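Reading time: 3 min

Parallel gripper vs. three-finger for cloth, and where to put the camera

tallow_bench
We have to settle on one end effector for both arms before June and I keep going back and forth. Current candidates are the stock two-finger parallel gripper and the Nudano three-finger. The work is half small rigid stuff on a table (blocks, bowls, play food) and half cloth. I ran 342 grasps split between them. On rigid parts they came out even. On cloth the parallel gripper did better and I did not expect that. Has anyone else compared them?

kestrel16
Same result at our Flaltthorpe site. Three fingers bunch the fabric and you lose track of the edge. Two flat fingertips pinch a fold and that's all you need for pick and drape.

Raju_fan
Disagree. It depends on the pads. With the soft pads the Nudano held a dish towel fine for us. Were you on the hard ones?

tallow_bench
Hard ones. I don't have the soft set.

Raju_fan
Then you compared pads. I'd rerun it before you spend money.

kestrel16
Pads help, but they don't fix the width. Try getting three fingers down next to a chair back without hitting it. What controller are you running? We dropped Flidunel over the gripper lag and went to the Raju box.

tallow_bench
Still Flidunel. The lag is there but I can live with it at the speeds I use. Bigger problem is the camera. On the wrist it sees the table well, but once the cloth is in the fingers it fills most of the view. I tried 2 mounting angles and neither helped much.

moss_and_solder
Leave the wrist camera for the table work and add a fixed one off to the side for cloth. Calibration took me 16 minutes and I haven't touched it again.

Raju_fan
Fixed cameras are fine until somebody bumps the stand. I'd tilt the wrist bracket out further first.

moss_and_solder
So bolt it down. Tilting it further costs you the fingertips on small objects.

kestrel16
Can you post the setup? Hard to say anything about angles without seeing how much room you have between the arms.

tallow_bench
Table side first, then the chair with the cloth on it.
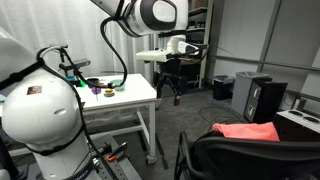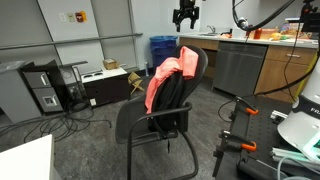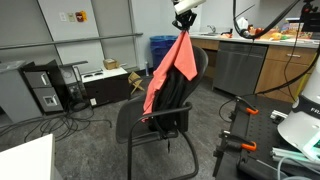
Last one: parallel gripper with a pinch on the upper corner of the cloth.

moss_and_solder
Plenty of floor for a side stand. I'd put it level with the chair back and a bit behind it.

Raju_fan
I can mail you a used set of soft pads if you want to rerun it. Send me a message.

tallow_bench
Will do. I'll rerun the cloth half only.

Contact | Copyright 2021 | Back to top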